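Print this page | E-mail this page

About Us

Updated in April, by Natalie Mellor

Reltutano began with one rug that wouldn't come clean. Ritva Hakala had inherited it from her aunt, and every firm she rang offered to steam it on the floor where it lay. She ended up washing it herself, in the yard behind her flat, with a hose, a soft brush and a great deal of cold water. It took the whole of a summer's day to wash and most of a week to dry (over two clothes horses and a garden bench!) and when she turned it over she found colours in it she'd never known were there. By the following spring she was doing the neighbours' rugs too.

We're a bit bigger now. There are 6 of us, we have a proper washing floor with a drain down the middle, and the clothes horses have been replaced by a drying loft with poles long enough for the biggest pieces we take. But a rug still gets washed here much the way Ritva washed that first one, by hand, front and back, and rinsed until the water runs clear.

What we do

Washing is the main thing. We take wool, cotton and most blends, whether hand-knotted, tufted or machine-made, and we're just as glad to see a hallway runner as a family heirloom. Before any water goes near a rug we dust it, and people are always amazed at how much grit comes out of something that was hoovered the same morning. Then we test every colour in a corner. Reds and dark blues are the ones we watch most closely, and if a dye is going to run we would much prefer to find out on a patch the size of a thumbnail.
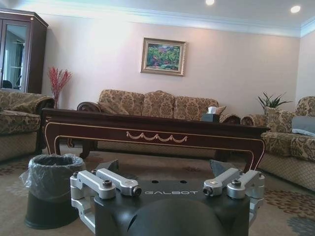

After that comes mending. Aivar Rätsep looks after the repair bench and does most of the fringe and edge work, and he's wonderfully patient with it. He'll re-bind a side, secure a fraying end, patch moth holes and re-knot small areas of pile. We keep 160 shades of mending wool on the shelves and there is always one more that we wish we had. If a match can't be made from stock, Aivar will dye a small batch, which adds a few days but is well worth it on an older rug.

We also bind offcuts. If you've had a room fitted and there's a good length left over, bring it in and we'll turn it into a mat or a stair runner with a taped or whipped edge.

How we work with you

Every rug is measured and looked over with you present if you'd like to be, and you get a written price before we start. We write down any old stains, thin patches or earlier repairs, and we'll tell you if we think a mark is there to stay. Some are. Pet accidents that have sat for years and bleach spots are the usual ones, and we'd be taking your money for nothing if we promised otherwise.

We collect and deliver within 60 miles of the workshop in the van, which is called Wavum for reasons that go back to a misread number plate. Two of us come out for anything large, we'll shift light furniture, and we'll lay the rug back down for you and square it up to the room. 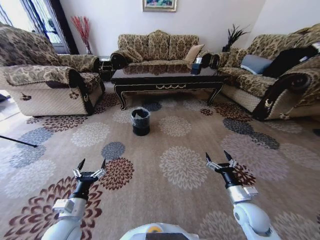
Oriana Bravo wrote to us after her sitting room rug went home: "I'd been told it was past saving and had more or less priced up a new one. The pile feels thick again, the edges lie flat, and I've taken the advice about turning it round twice a year. Please tell Aivar I still can't find his repair, and I've been on my hands and knees looking."

We were so pleased to get that. It went straight up on the wall above the kettle.

Come and see us

The workshop is open to visitors most mornings until noon, and if you come before ten you'll probably catch the first wash of the day. Wear shoes you don't mind getting splashed. Indrek Mägi runs our home care sessions in the loft, 2 hours with tea, covering spills, moths, storage and how to roll a rug properly (pile inwards, around a tube, never folded). Bring a question, or bring the rug itself if it'll fit through the door.

Contact Reltutano | © Reltutano Rug Washing and Repair | Back to top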